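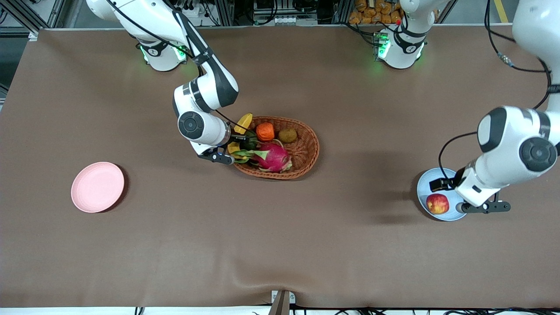
Cuaderno de cumplimiento, 22 de enero de 2019. Empiezo página nueva porque la anterior terminó convertida en una lista de países tachados y ya no se entendía qué estaba cerrado, qué estaba pendiente y qué era simplemente una mancha de café. Asunto del día: las pruebas del módulo de autoexclusión para el casino en línea de Talimton, que el regulador quiere ver funcionando antes de mayo. El equipo de diseño insiste en que hablemos de las cuentas con el símil de la fruta, muy propio de un negocio que vive de las tragaperras. Pues bien, que sea fruta: una cesta de mimbre con el surtido revuelto y, a la derecha, un plato azul claro con una manzana roja encima, ella sola. La manzana es el jugador autoexcluido. La cesta es todo lo demás, y el problema de hoy es que nuestra manzana vuelve a la cesta cada vez que alguien reinicia el servicio de sesiones.

Lo que hace el módulo sobre el papel: el jugador pide la exclusión, elige plazo (30 días, 90 días o indefinido), se le cierra la sesión, se le bloquean los depósitos, se le devuelve el saldo y marketing deja de escribirle. Lo que hace en el entorno de pruebas: casi todo eso, en otro orden y con bonos de bienvenida.

Prueba A. Exclusión de 30 días pedida desde el móvil con una apuesta deportiva abierta. La cuenta se bloquea bien. La apuesta sigue viva, que es lo correcto según las condiciones que firmamos con Prumerbridge (ellos llevan las cuotas). El premio, si lo hay, debería ir directo a la devolución de saldo. Va a una cartera intermedia que se llama «misc». He preguntado quién creó «misc». La respuesta ha sido un silencio de cierta calidad.

Prueba B. Exclusión indefinida con retirada pendiente. La retirada se cancela, el dinero vuelve al saldo y el saldo queda bloqueado porque la cuenta está excluida. Al jugador le llega entonces un correo muy amable que le invita a iniciar sesión para retirar sus fondos. No puede iniciar sesión. Lo he repetido con otras dos cuentas por si era mala suerte y no, es diseño. Prioridad alta, ticket abierto, captura adjunta al ticket.

Prueba C. El reinicio. Con la cuenta excluida y la caché caliente todo va perfecto. Se reinicia el servicio de sesiones y durante 27 segundos la cuenta aparece como activa, hasta que se recarga la lista. En 27 segundos se puede depositar. Lo sé porque he depositado, dinero de mentira, y el sistema me ha felicitado con confeti. Mi propuesta: que si la lista no está cargada no entre nadie. Producto opina que eso perjudica la experiencia de usuario. He contestado que la multa también tiene su experiencia de usuario.

Prueba D. Cuentas duplicadas. Mismo documento de identidad, distinto correo. El cruce lo hace el verificador de Eveck y funciona mejor de lo que esperaba, cosa que apunto con gusto para que no se diga que aquí solo se protesta. Falla con los apellidos compuestos con guion: los trata como dos personas, una de las cuales puede jugar. También con la eñe, que en algún punto del trayecto se vuelve ene y deja de coincidir. Pasé una tanda de 11 perfiles con eñe y se colaron todos. Para un producto que se lanza en español me parece un detalle mejorable.

Prueba E, no prevista. El motor de promociones de Sombatkul no consulta nuestra lista en el momento de enviar; la consulta de madrugada y trabaja con una copia. Quien se excluya después del desayuno tiene por delante un día entero de tiradas gratis. En el contrato pone «sincronización periódica», y en efecto, una vez al día es un periodo. Pedir llamada a cada envío o, como mínimo, un aviso nuestro que borre al jugador de la cola. Dicen que lo valoran para la próxima versión. Les he preguntado la fecha de la próxima versión y también la valoran.

Notas sueltas para quien retome esto:

El entorno de pruebas tiene la hora de Malta y los registros la UTC. Si los plazos parecen vencer una hora antes, mirad eso antes de abrir un ticket. Yo abrí el ticket.

Al terminar el plazo de 90 días la cuenta no debe reactivarse sola. Ahora se reactiva sola. Además manda un «¡Te echábamos de menos!» que alguien tuvo que redactar, revisar y aprobar. Retirar la plantilla ya, sin esperar al arreglo.

El botón de autoexclusión está en Perfil, Preferencias, Otros, Más opciones. El botón de depósito está en todas las pantallas, incluida la de autoexclusión. El regulador pide «visibilidad equivalente». Reunión con diseño pendiente; llevar las dos pantallas impresas y ponerlas juntas encima de la mesa sin decir nada.

Queda sin probar la exclusión pedida por teléfono. El guion del centro de llamadas todavía incluye la pregunta «¿puedo ofrecerle algo para que se quede?». He tachado la frase en mi copia y he mandado la copia.

Estado al cierre: A con reparos, B mal, C mal, D regular, E en valoración. Mañana repetir C con el cambio de arranque, si lo suben esta noche, y preguntar otra vez por «misc».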